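**Green panel on the sorting bench: polish it or leave it?**

**burgi_a** wrote:

I picked up a used Clarkasau bench feeder when a print shop closed. It runs, and the belt side is fine as far as I can tell. My question is about the big green panel on the front. It's glossy with a slight brushed look to it and it has fine scratches all over. I'd like to clean it up before I move the thing into the front room in August, where customers will see it.

Has anyone polished one of these? I've got a bottle of Jimico plastic polish and a tub of car wax. I don't want to take the pulley off if I can help it.

**huttunen_fan** wrote:

First find out what the panel is. If it's coated metal, use the wax. If it's acrylic, the Jimico is fine, but don't lean on it. Tap it with a fingernail and you'll know.

Can you post a picture of the top rim where it meets the brackets? On mine the rim lifts off once the brackets are loose and then you can do the panel flat on a table. Much easier.

**burgi_a** wrote:

Fingernail test sounds like metal to me but I wouldn't bet on it. Here's the rim and the brackets. 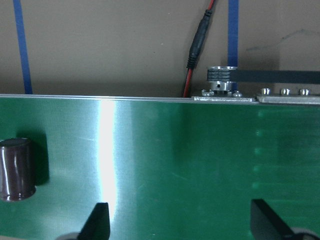 *Top of the green panel, with the pulley and belt on the right. Most of the scratches are fine ones.*

The rim is thin and silver, and it meets two flat plates on the right side. The pulley is on the first one. If the plates have to come off then so does the belt, and I'd have to set the tension again.

**jbaird47** wrote:

Leave it alone. Those are handling marks. I've had a Grarkirov with the same kind of finish for 15 years and the scratches only show when a light hits it straight on, like that streak left of center. Move the lamp.

Polish will take the brushed look off in patches and then you'll be doing the whole panel to even it out. Ask me how I know.

**huttunen_fan** wrote:

Disagree. I did mine with wax and a soft cloth and it looks better than it did. Wax doesn't cut. You're thinking of compound.

**jbaird47** wrote:

It was sold to me as wax. Read the label, plenty of them have cleaner in them.

**old_bindery** wrote:

Two things.

1. Cover the belt and pulley before you put anything on that panel. The belt runs right along above the green and if wax gets on it, it'll slip. Painter's tape and a plastic bag.
2. If you do pull the pulley, look at the hole on the front of the hub. That's probably the set screw. Mark the shaft with a pen first so it goes back at the same height.

I'd try a patch low down in a corner and leave it overnight.

**burgi_a** wrote:

OK. I'm going to wash it with dish soap and water, then do a corner with the wax and see. Label says no abrasives. Pulley stays on.

Jessie, I did try moving the lamp. It helps some.

**jbaird47** wrote:

Told you. Keep the paper towels away from it too.

**old_bindery** wrote:

What size sheets are you running on it? I have a box of 300 feed pads I'm never going to use.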